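Ticket 3468 - Play kitchen set, table and food pieces
Ibarra Play Corner, Naltville branch
Status: Solved
12 comments | 3 shares

Opened Saturday, 9:40 a.m.

Hi all! First off, we love this set. The pretend diner has been the busiest corner of the playroom since we put it out, and the food is a huge hit. One snag, though: the plate won't stay put. The moment a kid sets something big on it, the whole thing slides across the white tabletop and usually ends up on the floor. It's the large round plate from the Stendano dinner pack, part 489. Any ideas welcome!

Reply from support, 10:15 a.m.

Thanks for writing in, and so glad the diner is getting used! Please try these and tell us what you see:
- Wipe the tabletop with a damp cloth and let it dry all the way.
- Wash the bottom of the plate in warm soapy water. New plates can have a slick film on them.
- Test with the plush ketchup bottle first, then with the small pieces.

Update, 11:30 a.m.

Did all three. The wash made a real difference! With the strawberry or the peeled banana on it, the plate doesn't budge, even when I bump the table on purpose. The ketchup is still trouble - it's long for the plate, and when a kid grabs it by the neck the plate comes along for the ride. 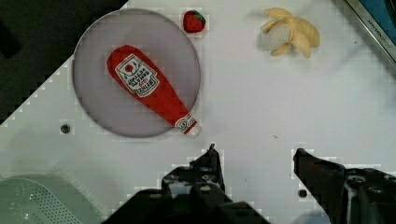

I also tried a sheet of rubber shelf liner cut into a circle a little smaller than the plate. Great grip, but the kids peeled it off in four minutes flat and served it as a pancake. Full marks for creativity.

Reply from support, 1:05 p.m.

The pancake made our day. Skip the liner and use clear stick-on dots, part 677. Put four on the underside, close to the rim, and press each one for a slow count of ten. Leave the plate upside down overnight before it goes back out. Our Ciltesstead branch has a bag of 1000 and can send you a strip with the next van.

Update, two days after the van came

Dots are on and they're fantastic! I yanked the ketchup every way I could think of and the plate stayed right where it was. Lunch service ran all morning with zero plates on the floor. I did the small bowls too while I was at it, two dots each, and they're just as steady.

One more thing for anyone reading: check the dots when you wash up. One of mine had picked up fuzz and lost its grip, and a quick rinse brought it back.

Closing this one. Thank you so much!

Was this helpful? 27 yes | 1 no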